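Walking the Flenwood Track in three days

2 September 2024

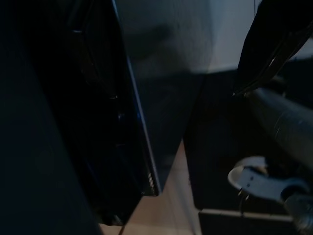

I'd had the Flenwood Track on my list for a long time and kept putting it off because the transport is awkward. It starts at Trotgate and finishes at Bingate, and there's no bus that links the two. In February I finally had a free week and decided to sort it out.

The short version is that it's a good walk, the middle day is hard, and you should carry more water than the sign tells you to.

Getting there

I left my car at Bingate and took the shuttle back to Trotgate the same morning. You have to book the shuttle by phone. I tried emailing twice and didn't hear back, then rang and had a seat in a couple of minutes. It leaves from outside the general store and takes most of an hour, a lot of it on gravel. If you get carsick, sit up the front.

The other way to do it is to park at Trotgate and get picked up at the end, but then you're walking to someone else's timetable. I'd much prefer to finish at my own car, take my boots off and leave when I want.

Trotgate has a pub, a store and a toilet block. The store sells gas canisters but only the small ones, and they were nearly out. Buy yours before you leave home.

Day one: Trotgate to Ortner Hut

The first stretch is an old logging road and it's dull. It goes on for longer than it looks on the map. After the second gate the road stops and you're on a proper foot track, which climbs through tall forest beside a creek. It was cool in there even though the day was warm, and I didn't need my hat until the top.

There are eight creek crossings before the hut. Most of them you can step over. The fifth has a log across it that was slippery when I was there, and I walked through the water beside it instead. I changed my socks on the other side and had no trouble with blisters that day.

Ortner Hut sits in a clearing just off the main track. It has bunks, a table, a rainwater tank and a fireplace with a sign saying not to use it in summer. I had planned to sleep inside but it was stuffy and I could hear something running about in the roof, so I put the tent up on the grass. There's plenty of flat ground on the side away from the tank.

I cooked pasta with a packet of tuna, read for a bit and was asleep before it was properly dark.

Day two: over the range

I started early to get the climb done before it got hot, and I'm glad I did. You gain 500 metres in the first section, with very few flat bits to get your breath back. The track is rocky and in places it's more like climbing stairs that someone has knocked about. My poles helped a lot. I don't usually bother with them on day walks but I would on this one.

Above the trees you can see a long way in both directions. The wind was strong enough that I put my jacket on while I was still sweating from the climb. I had a muesli bar behind a boulder and didn't stay long.

The ridge is exposed for most of the morning and there's no water on it at all. The board at Trotgate recommends two litres per person. I carried 3000 millilitres and drank the last of it well before the next tank. On a hotter day I'd take four and put up with the weight.

Navigation is fine as long as you can see from one marker pole to the next. In cloud I think it would be a different matter. A couple of the poles have fallen over and in one place there are two tracks that look equally worn. Take the left one. The right one goes down to a lookout and stops. I know because I went down it and had to come back up again with my pack on.

The descent is steep and loose, and my knees were sore by the bottom. I took it slowly and got to the camp in the middle of the afternoon. There's no hut at this one, only a tank, a toilet and a few cleared spots among the trees. Two other tents were already there. We said hello and compared notes on the wind and that was about it for conversation, which suited all of us.

Day three: down to Bingate

The last day is easy walking. The track follows the river the whole way, mostly flat, with a few short climbs where it goes up and around the bluffs. I stopped for a swim at a bend with a gravel beach. The water was very cold and I was in for less time than it took me to get my boots off.

There's a swing bridge near the end. It moves more than you'd like but it's sound, and it's one person at a time. After that you come out through a farm gate and it's a flat walk along the road into Bingate. I bought a pie and a ginger beer at the bakery and ate them sitting in the boot of the car.

What I took

My pack was heavier than it needed to be. I brought a camp chair and used it once. I also brought a second pair of shorts that I didn't wear. On the other hand I was glad of a warm beanie at night, even in summer, and of the spare socks.

Food was nothing special. Oats in the morning, flatbread with cheese and salami for lunch, and pasta or rice at night. I worked it out afterwards at roughly 3800 calories a day including snacks, and I was still hungry on the second night, so I'd pack another dinner's worth next time.

Phone reception was good at Trotgate, patchy on the ridge and missing everywhere else until the farm gate. I left my plan with my sister and told her when to expect a message from me.

A few other things

You need a permit for the tent sites and you can get it online. Print it or save it to your phone before you go.

Dogs aren't allowed.

Some people do the walk in two days by skipping Ortner Hut and camping higher up. You'd need to carry all your water for the night and the ridge as well, and I don't think I'd enjoy it.

The march flies were bad along the river on the last day. They weren't bothered by the repellent I had. Long sleeves worked better.

I'd like to go back in autumn and do it in the other direction, if only to see whether the steep side is any kinder going up.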